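Home | Visits | Budget notes | Suppliers | Contact

Visit to Oltness: hand-held grippers and what a station costs to set up

Ridwan Halim and I went to Oltness in February to settle one line in next year's equipment plan.
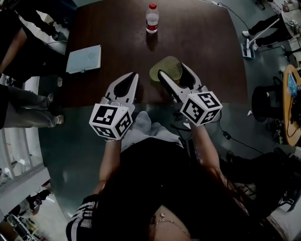
The line reads "data collection stations, 2" and has been there since Hakim Osman drafted the plan. It had no price next to it. Hakim wanted a number he could defend, and Oltness had been running stations long enough to give us one.

Sulastri Ngui met us at the door and took us straight to the work area. Their operators do tabletop tasks with a pair of hand-held grippers, one per hand, with printed marker cubes at the base for tracking. No arm is needed at this stage. That matters for our budget, as we had assumed we would have to buy arms first and collect afterward. Sulastri's advice was to put the arms off until the second half of the year and spend on grippers and people now.

The grippers are white plastic, with padded fingers. Oltness prints the bodies in house and buys the pads and electronics from Vandilano. A replacement set of parts for one gripper comes to $742 at the price they pay, and Sulastri expects us to pay the same for a small order. Pads wear out first. She keeps spares for every station and told us to put them in the first order -- the second order took 16 days to arrive and a station stood idle for most of it.

Cables were the other thing we asked about. Ridwan had priced a wireless version from Platville. Ikhsan Yeoh, who looks after the stations, has tried it and went back to wired. Charging took time out of each shift and he had nobody to manage the batteries. Wired means more cable on the floor, so we should allow for covers and a bit more space per table than we had drawn.

Furniture is cheap. Any steady table will do, and the task objects are household things bought locally. Ikhsan's total for bowls, cups and lids was too small to have its own line. Shelving he would buy early.

We did not get a firm figure for storage. Umut Erdem handles that for them and was at the Zapata site until 4 p.m., after we had to leave. He has promised Ridwan a sheet with disk use per hour of recording.

For the plan, I have moved the arms to the second half, kept both stations, and added spare parts, pads and cable covers. The wireless option is out. The storage line stays open until Umut's sheet comes in.

Last updated: February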